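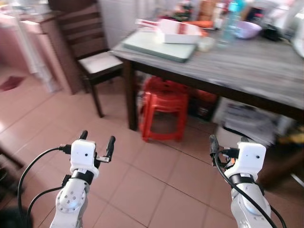 Last modified: Sep 14, 2024

4.2 Does a full table mean an untidy home?

The claim we set out to test is an old one in housekeeping studies: that the number of things left on a dining table between meals tells us how well a household copes with its clutter. Hettiarachchi's table score, as it is known in the field, rests on this idea. A surveyor looks at the tabletop, gives a mark for each item not needed for the next meal, and adds the marks up. We have never found it convincing, and the Ritisby survey has not changed our minds.

Figure 3. Dining table between meals, Ritisby survey. Grey wood-grain top, with a pale green cutting board, cup, bottle and bowl; red plastic stools stacked beneath.

The table in Figure 3 would do badly under the scoring rules. A white box with a red patterned stripe rests on the cutting board, so the board counts as blocked. The small cup, the clear bottle and the lavender bowl count as strays, as do the assorted items towards the back. Yet the rules have nothing to say about the floor. The red stools are stacked under the table, and the grey and white papers or folded materials near them are stacked too. Is this an untidy room, or a room where the table is used for storage and the floor is kept for walking on? The score cannot tell these apart, and we doubt that a surveyor can either from a single look.

We compared table scores with what people told us in 313 households. Those with high scores were no more likely to say that they lost things, or that clearing up before a meal was a nuisance. In 54 homes the table was the only flat surface of any size apart from the worktop, and there the score seems to measure little more than a shortage of shelves. Zoubi and Huerta report a stronger link from the Dredska interviews, but they left out homes with no cupboard in the dining area – an odd choice, given the question.

A second problem is agreement between surveyors. Cortés and Carrillo scored the same 60 tables on separate visits and differed most over packaging. Is a closed box clutter, or is it a container doing its job? The handbook says both, on different pages. Hinojosa has suggested that boxes should count only when they block a work surface, which would help a little, though it still leaves the surveyor guessing what the surface is for.

We therefore give the table scores in the appendix for completeness, and make no use of them in section 5.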